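Grippers & End Effectors / Research Notes

31 Mar 2025
By the Luleck product team

Luleck Soft Finger Set: pick-up of thin folded sheets

The Luleck finger set is a pair of tapered fingers with recessed pockets down the face. The fingers mount on a standard parallel gripper and are meant for thin, limp items that a rigid jaw tends to push along the surface or pinch unevenly. This page covers the method we used to test them on folded sheets, and what we found.

Most published grasp tests use a hard, flat table. We wanted a harder case, so the sheets in the Pruitt trial were laid on a wrinkled white surface. Folds in the background produce shadows and false edges, and a shiny patch can wash out part of the view from the wrist camera. The policy has to find the real edge of the sheet among them.

Training used 1,393 demonstrations, all recorded in February by operators driving the arm by hand. Each one starts with the gripper above the sheet and ends with the sheet held clear of the surface. Only the wrist view and the finger opening were given to the policy. No depth data was used.

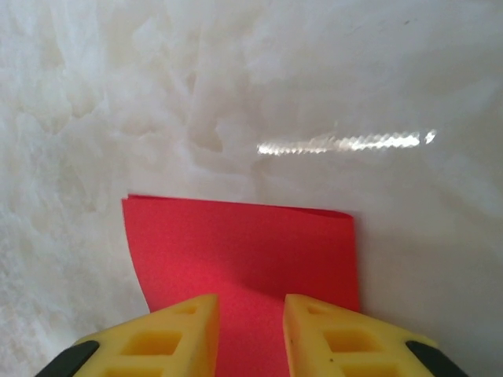 Wrist view, Luleck fingers in yellow over a folded red sheet. The bright streak is glare on the white surface.

We ran 100 trials with the trained policy, moving the sheet and rearranging the surface before each one. A trial counted as a success if all layers came up together and stayed between the fingers until the arm stopped. The policy failed in 14 trials. In most of those the fingers closed on the top layer only and the fold opened during the lift. In 2 of them the fingers took hold of the background along with the sheet.

Approach angle mattered more than closing force. Runs that came in square to the folded edge kept the layers together more often than runs that came in across a corner — raising the force did little to change this. We have not yet tested sheets with more than one fold, or sheets close in color to the surface below them.

The finger set ships as a left and right pair with mounting screws. The trained policy is supplied separately as part of the Surkuvano software package, along with the trial log and the settings used for the runs above. Fingers should be replaced when the tips no longer meet evenly. Replacement pairs can be ordered under the same part name.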